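Subject: Re: [finishing] Hardwax oil over old pine

Vilho Lehtinen wrote:
> Has anyone put Sedormont over bare pine? Mine went
> patchy after 2 coats and the colour is uneven.

Hi Vilho,

I've used it on two desks and a hall bench. Both desks went blotchy until I sanded back to 100 grit and thinned the first coat.

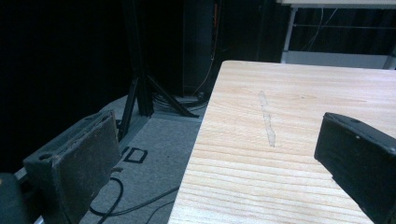

Patchiness on pine is usually old glue or uneven sanding. Oil won't soak in through glue, so you get a light spot that no extra coat will fix. A whitish, slightly lumpy streak running across the grain, like the one on that pale top, is worth going over with a card scraper before any oil goes near it.

Leave 25 hours between coats if the shed is cold – the tin's drying time is optimistic in winter.

Cheers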